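An Open Afternoon at the Prillura Disassembly Cell, or How to Lose a Hard Drive in Plain Sight

Report from our November outing to Wemden 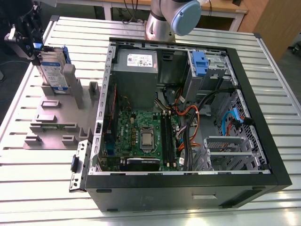

We had been promised coffee, a safety talk and a robot that takes old desktop computers apart, in that order. The coffee was delivered as described. The safety talk ran long, and by the end of it most of us could recite the evacuation route for a building we had been inside for ten minutes. Then we were walked through two sets of doors to the cell, and this report should have been a pleasant account of a machine doing its job.

Some background for those who stayed home. Prillura takes in retired office computers from companies that have decided nobody can work on a machine that old, and it strips them for parts and metal. The Wemden site is the small one. It handles about 4000 desktops a year, most of them by hand, at long benches with good lighting and a radio that gets one station. The robot cell is a trial. It came from an integrator called Kokkinos, and the software that tells it where to reach is called Womau, a name our host pronounced three different ways over the course of the afternoon.

The idea is simple enough that I could explain it on the bus home. A person takes the side panel off a tower, lays it down on the table and steps out. The arm goes in for the parts worth having and puts them in a fixture next to the computer, a block of light gray plastic with slots in it. Hard drives matter most, because customers pay for proof that every drive has been wiped or shredded. Each drive gets its serial number read, and that number follows it through the building like a hospital bracelet.

You can probably see where this is going. We could not, and stood behind the yellow line admiring the arm.

The first computer went well. So did the next. There is something calming about watching a gripper lower a hard drive into a slot on its edge, very gently, as if it were putting a baby down for a nap. Several people filmed it. Our host, who had clearly given this tour before, timed his remarks to the arm's movements and got a small laugh each time it paused.

Then it paused without being asked.

The arm had carried a drive to the fixture, set it in the slot and opened its fingers, or had been told to open them. One finger moved the way it should. The other stayed put. The arm, having received no bad news, lifted away for the next job and took the drive with it by one corner. It got perhaps a hand's width above the slot. Then the drive let go, clipped the edge of the fixture and went somewhere none of us could see, with a clatter that traveled nicely through the aluminum.

What interested me was what happened next, which was nothing. No light changed color. The arm returned to the computer and began hovering over the other parts, looking for its next pick. On the monitor outside the cell, the drive was listed as placed, with a green check beside its serial number. As far as Womau was concerned, the day was going splendidly.

Our host said "huh." I have been on a number of industrial visits and this is the worst thing a host can say.

To his credit, he hit the stop within a second or so of saying it, and he did not try to steer us toward the gift table. An operator came over and, before anything else, put a padlock on the main switch and pocketed the key. One of our party asked why she couldn't simply open the gate, since opening the gate stops the arm anyway. She said she had worked next to machines for 27 years and had all her fingers, and that the two facts were connected. We accepted this.

The search took longer than the failure. The drive was not on the table. It was not on the floor beside the table, or in the open computer, which she checked with a flashlight. It was finally found underneath, on a cross brace, lying there as if it had been filed. She read its number out loud, our host compared it with the monitor, and the number matched the one with the green check. Had the next shift swept up and thrown it in general scrap, a customer would have received a tidy certificate for a drive sitting in a bin with all its data on it.

I asked whether this had happened before. There was a glance between them. The log, which they let us look at, showed 31 stops for gripper trouble since the cell was switched on, nearly all of them caught because the arm hit something or a force reading went over its limit. A silent one was rarer. "Rarer" was the word used, and I noticed that it was not "new."

Since the afternoon's program had now collapsed, we got a better tour than the one on the sheet. The operator took the gripper off and let us crowd around the bench while she looked at it. The sticking finger runs on a small slide. Packed into the slide was a gray felt made of dust, the kind that lives inside every office computer that has spent its career under a desk. Years of carpet and somebody's sweaters had gone into that computer, and a good part of it had come out into the gripper. She scraped it clean with a plastic pick and the finger moved freely again. The repair took less time than the safety talk.

The dust, we were told, was on the maintenance list. The list said to clean the slides once a week. It had been written for the test period, when the cell ran a few clean machines a day for visitors in nicer shoes than ours. Now it ran real ones, and the list had stayed as it was.

The more awkward question was the green check. Kokkinos had set the system up so that a drive counted as placed when the arm reached the slot and sent the command to open. The gripper does have a sensor that reports how wide the fingers are, but one motor drives both fingers, and the sensor sits on the motor side. If a finger hangs up past that point, the sensor reports fully open and believes it. There is a camera over the table as well. It looks at the computer to find the parts. It was never asked to look at the fixture afterward and see whether anything was in it.

I have some sympathy here. I once drove to the airport with my suitcase in the hallway at home, because I remembered deciding to put it in the trunk.

What they plan to do about it, as far as I could write it down while being offered a second coffee:

The slides get cleaned at every shift change, with a line on the sheet for initials.

The camera takes a second look, at the fixture, after each drive. No drive in the slot, no check mark, and the arm stops where it is.

Serial numbers are read again when the fixture is emptied. Until the camera change is in and tested, this is done by a person with a hand scanner.

A tray goes under the table, so that the next drive to make a break for it will at least be easy to find.

The tray was the operator's suggestion. It was also the only item that could be done that day, and by the time we were handing back our visor glasses she had found a baking sheet from the break room and was measuring it against the brace.

A few of our group were disappointed, having come to see the future and been shown lint. I would go again. At most open days you see the machine on its best behavior, and learn that it is fast. Here we saw where the padlock is kept, who holds the key, and how a perfectly good record can be made of something that didn't happen. Two members who run small packaging lines were very quiet on the bus and I suspect they were thinking about their own green checks.

Practical notes for anyone going to Wemden. Parking is behind the building and fills up by 9 a.m. when the trucks come in. Closed shoes are required and they do look. The visit takes most of an afternoon if something breaks, a little over an hour if it doesn't. The cookies on the gift table are free but the keychains made from old memory modules are not, as one of us learned at the door.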